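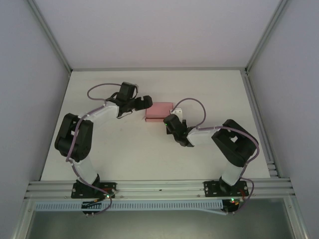
Table wipers / small-item sorters wanted, Gesdale, part time

Sindus needs people for short tabletop tasks at our Skiltwood site. Wiping down, picking up, putting small things next to other small things, passing stuff left hand to right hand. Sounds dull, some of it is. You get a stool and a white table and a tray of bits.

What you'd do
Sessions are 2 hours. Sponges, pads, blocks, caps, little containers. A card tells you where each one goes. You put it there, clear the table, next card. Right handed, left handed, both welcome, we want a mix. Please use both hands when the card says both, this got skipped a lot in May and we had to redo a whole batch.

Pay
$56 per session, paid by check or transfer at the end of the week. Parking is free behind the building, use the Bogdan Street side, front lot is not ours and they do tow.

Who we want
18 or over. OK sitting for an hour at a stretch with a break in the middle. Can tell pink from orange from red without trouble, the cards are color coded. No experience needed. No long sleeves or bracelets at the table please, and tie long hair back.
If foam or latex bothers your skin tell us beforehand and we'll give you a different tray.

Times
Weekdays, morning or late afternoon. Saturdays maybe later in the summer, not confirmed yet. You can sign up for up to 5 sessions. After that we need fresh hands. 200 places in total and they go in order of sign up.

How to apply
Fill in the form at the Skiltwood front desk or ask for it by email thru the Sindus jobs page. Put "tabletop" in the subject line. Say which hand you write with and what times you can do. We answer everbody but it can take a few days.

Bring photo ID to the first session. Lockers for bags, bring your own padlock.

Posted 14 June 2021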